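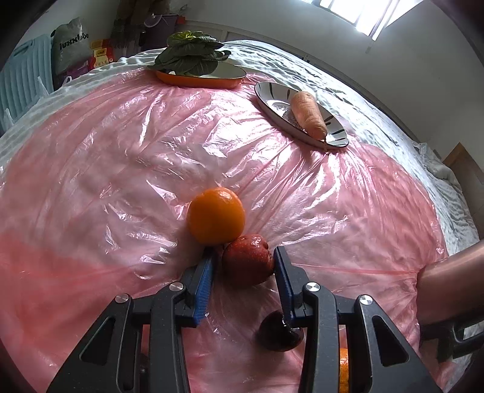
I've been meaning to write up the grasp timing stuff since March, and now that the numbers have stopped wobbling I finally can. The short version: we wanted to know if a policy trained on hand-held gripper demos could learn when to close, separately from where to go. Those turn out to be pretty different problems! Where to go is mostly geometry. When to close is a mess, especially with round things that sit up against other round things, like the red apple touching the orange on that pink plastic sheet. The jaws are open around the apple and the right finger pad is already against its side, and from one picture you could make a decent case for "close now" or for "not yet".

That's the whole trouble with labeling a close moment. Merike Jõgi (who has way more patience than I do) went through a pile of our demos and marked the first point where she'd be happy to close. Then I did the same pile without looking at hers. We disagreed a lot. The disagreements clumped up on fruit next to other fruit, and on anything shiny. Leafy stuff we mostly agreed on, which surprised me – I'd have bet money on the opposite.

So the method, which we've been calling Skakano because every folder needs a name. Instead of one close label per demo, the network predicts a window: earliest okay moment, latest okay moment. The two sets of marks give you the ends of the window for training. At run time the arm closes once it thinks it's inside the window and the jaw motion has settled. It's a small change, two extra outputs and a slightly odd loss, and I put off trying it for ages on the theory that it was too dumb to help.

It helped. We trained on 2593 demos and held out 102 for testing, and the thing we watched was early closes, where the fingers shut before the object is properly between them. The single-label version did that on 40 of the held-out demos. I'm still rerunning the window version with different seeds so I don't want to post its number yet, but it has come in lower every time.

What it doesn't fix: tiny objects. The windows get so narrow that you're back to a single label, and the early closes come right back with it. Merike thinks we should drop the "motion has settled" check for those and let the network close on the move. I think that'll knock things over. We'll try it her way first, she's been right more often than me this summer.

Also still annoying is the pads. The ridges grip well but they hide the contact spot from the camera once you're close in, so the last bit of every approach is a guess. I tried masking the pads out of the input and it got worse, then tried cropping tighter and it got worse again, so the full view stays for now. If you've had luck with either of those, leave a comment and tell me what you did – I have a free week coming and plenty of bad ideas to fill it with.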